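Reducing Water Use in Shared Student Laundries

Final project report, Resource Management module
Submitted by Ebenezer Amissah

1. Background

The project began in May, when the residents' office at Sarpong Hall published its water bills for the first time. The hall has one laundry on the ground floor, used by all residents, and the bills showed that the laundry took a larger share of the building's water than the kitchens. The office asked whether a student project could find out why, and whether any saving could be made without buying new machines.

The work described in this report was limited to a single building. It does not deal with energy use or with the cost of detergent, although both were raised by residents in their comments.

2. Aims

The project set out to measure the water used in each wash, to learn how residents choose a programme, and to test whether clearer notices would change that choice. A fourth aim, to compare the hall with the neighbouring Hesard building, was dropped when access to the second laundry could not be arranged in time.

3. Method

A Fluvlow meter was fitted to the cold water supply of the laundry. It stores a reading every minute and was checked against a measured 100 litre tank before use. The meter was accurate enough for our purposes, though it cannot tell one machine from another when two are filling together. Washes that overlapped in this way were left out of the results.

In total, 805 washes were recorded, of which 181 had to be set aside because of overlap. The remaining records were sorted by programme. Residents were also invited to fill in a short paper form, kept by the door, stating which programme they had used and how full the drum had been. We stopped giving out forms when 100 had been returned.

The notices were put up halfway through the recording period. They were printed on A4 card and fixed at eye level, with the eco programme at the top and the quick rinse at the bottom. An earlier version, which listed the programmes in the order used on the Bonodetti machines themselves, was found to be hard to follow and was replaced before recording began.
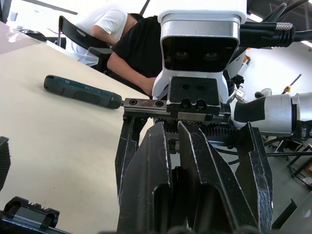 4. Results

The normal cotton programme was the most common choice both before and after the notices went up. The eco programme was chosen more often in the second half of the period, and the extra rinse less often. The change was clearest in the evening, between six o'clock and ten o'clock, when the laundry is busiest.

The forms gave a useful explanation for some of the figures. Many residents wrote that they had never changed the programme left by the previous user. Several believed that the eco programme used less water because it did not rinse properly, and they added a second rinse by hand – a habit which removed most of the saving. Half-full drums were reported more often than we had expected, mainly by residents who wash sports kit separately.

5. Discussion

The results should be read with some care. The second half of the recording period included the examination weeks, during which residents may have washed in a different way. The forms were filled in by choice, and those who took the trouble may be more interested in the subject than their neighbours.

It is also possible that the notices worked only while they were new. A longer study would be needed to settle this point, with a second round of readings in the following term.

6. Recommendations

The notices should stay in place and be reprinted each autumn, with a sentence explaining that the eco programme includes a full rinse. The residents' office should ask the service engineer whether the machines can be set to return to the eco programme after each wash. The meter should remain on the supply pipe until the end of the next academic year, and the monthly readings should be displayed beside the door.

A copy of the readings has been left with the residents' office – requests to use them should be made there in writing.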